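Re: [textiles-swap] Folding guide for the donation shelves

On 2 April 2020, the Genell list wrote:
> I read the March notes and I am still confused. Do we fold the tops
> in thirds or in half? Bundle 431 came to us from Maldonado folded
> one way and the next one another way. Also, is there still any room
> at your place, or should we hold our boxes?

Hello all,

Thank you for the question, and I am sorry that my notes in March were not clear. English is my third language and I wrote them in a hurry.

For tops and light jumpers, please fold in half first, sleeves to the inside, and then bring the bottom up once. We do not use thirds any more. With thirds the pile becomes too high and it falls over when somebody pulls from the middle. Before you fold the second time, put your flat hand inside and push out any cloth that is bunched. A small lump in the lower layer makes the whole garment lean.

The colour label goes by what you see in daylight. Between olive and yellow-green we had a long discussion, and I would like to write "green" and finish with it.
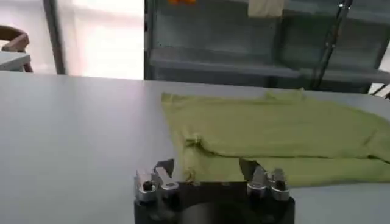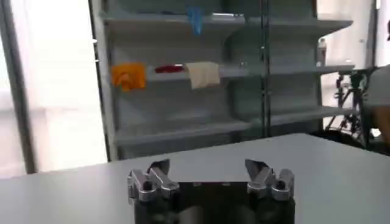
The green one on the grey tabletop (first), and the light grey metal shelving behind the table (second).

You will notice the wrinkles in the green one. Small wrinkles are fine, please do not iron. The twisted part near the lower left is what I mean by a bunch, and it should be opened with the hand before the piece goes on a pile.

About the room: we can take 3 more boxes from Genell, but please not the large Tunano ones, they do not pass through our door. Heavy things go on the lowest shelf and light things higher up.

One more matter. The Voko sheet still shows 2417 as the last item number, and I believe two bundles were entered after that. Could whoever has the sheet check it, please?

Kind regards,
the Tunano Street sorting table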